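Looking after paperbacks at home

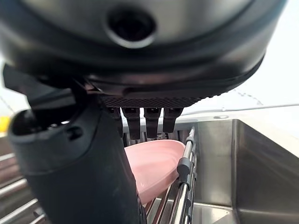 A pink dish in the dish rack.

Most paperbacks are spoiled by damp, sunlight or being packed too tightly. A few habits will keep a shelf of novels readable for years.

Shelving
Stand books upright and leave enough room to slide a finger between them. Pull a book out by its sides, not by the top of the spine. Large paperbacks can lie flat, four or five to a pile. Keep shelves off outside walls if you can – ours were on one until February, and the bottom row smelt of cellar.

Musty books
Put the book in a lidded box with an open tub of bicarbonate of soda beside it. Don't let the powder touch the pages. Leave it for three days and change the bicarb if the smell is still there. Old family sagas on cheap paper take longest. Mine needed two weeks.

Sticky labels
Warm the label with a hairdryer on low and lift one corner with a fingernail. Wipe off what's left with a drop of white spirit on cotton wool, on glossy covers only. The Josto price stickers come off whole. The Leta ones tear and need a second go.

Loose pages
Run a thin line of PVA down the inner edge with a cocktail stick, push the page home and close the book. Put greaseproof paper either side of the page and weigh the book down overnight. A thick novel of 900 pages may need doing in two places.

Wet pages
Stand the book on end, fanned open, with kitchen roll between every few pages. Change the paper when it feels wet. Don't put it on a radiator – the cover will curl.

Lending
Write your name in pencil inside the back cover. I keep a list in a notebook: 39 books out since I started it, 19 back so far.

Updated 23 October 2020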